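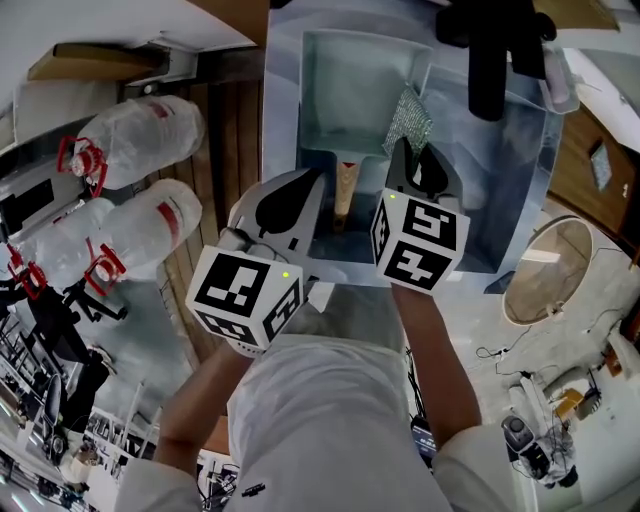 Will it not be cheaper to buy a dishwasher? asked a man in our visitor group, before the engineer had finished her first sentence. People laughed, and she laughed too, but she gave him a serious answer and I want to write it down.

Open day at Groda, the robotics lab in Qudah
November
Posted by @slowgears

Her answer was that a dishwasher washes what you put in it. Somebody must still scrub the burned pan, wipe the basin and carry the things from one place to another. The project is called Drutus and it is interested only in this remaining part of the work.

First surprise for me: a person does the work. She holds a gripper in each hand and uses the jaws in place of her fingers. The recordings of her movements are later used to train the robot arms.

On each gripper there is a white cube with black and white squares printed on it. I thought it was a decoration or a logo. The engineer explained that the cameras read the pattern and from it the software knows where the gripper is and how it is turned.

The objects are very ordinary. A brush or scraper with a wooden handle, a metal scouring pad, a tray inside a big basin. I have almost the same things under my own sink. I expected special test objects from a catalog.

24 likes · 2 reposts

I asked why a scouring pad. The reply: because it is unpleasant. It changes its shape when you press it, it shines, and it hangs on everything. Hard plastic blocks were used in the first months, and the arms learned blocks very well and kitchens not at all.

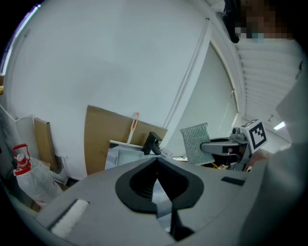 Last edited in November by the author

Working with these grippers looks easy until you try. Visitors could hold one at a side table. I was asked to pick up a sponge and put it down on a plate. On my first try I closed the jaws too early and pushed the sponge off the table. My daughter did it better than me - she is used to chopsticks.

The hard part is that you feel very little. With my own hand I know at once if a thing is slipping. With the gripper I had to look all the time, and my shoulder was tired after a few minutes.

Drutus has 678 recorded sessions of kitchen cleaning until now. The goal for the first stage is 3,000. One operator works for 2 hours and then must take a break, and I understand this rule very well after my sponge.

A woman behind me wanted to know if they delete the bad attempts. They keep many of them. If the operator drops a thing and picks it up again, the robot can also learn from the picking up. Only the recordings where a camera lost the cube are thrown away.

I liked that the room was not made beautiful for us. Cardboard leaning on the wall, a plastic bag, a silver quilted mat standing next to the small basin with the black faucet. Last year I visited the showroom of Prolora, which was all glass and music, and I came home with a brochure and no knowledge.

18 likes · 4 comments

Now the less good part. We did not see a robot arm do the cleaning alone. I asked for it. The engineer said the trained version is still slow and they prefer to show it in spring. I can accept this, but the announcement of the open day promised "robots in the kitchen" and some parents with small children were disappointed.

Also the explanation was difficult to hear at the back. If you go, stand near the front, and on the left if possible, because on the right side the operator has her back to you when she turns to the basin.

Answer to several messages: yes, it was free, and you had to register. Children were allowed. The bus stops at the gate of the Groda building but the entrance for visitors is behind it, next to the bicycle parking. We walked around the house two times.

One more correction. In an earlier post I wrote that the grippers have motors. They do not - the operator closes the ones we tried with the fingers. The motors are on the arms. Thank you to the reader who noticed it.

I registered for the spring visit also and will continue this thread then.

31 likes · 4 reposts · Share

© @slowgears · Contact · Back to top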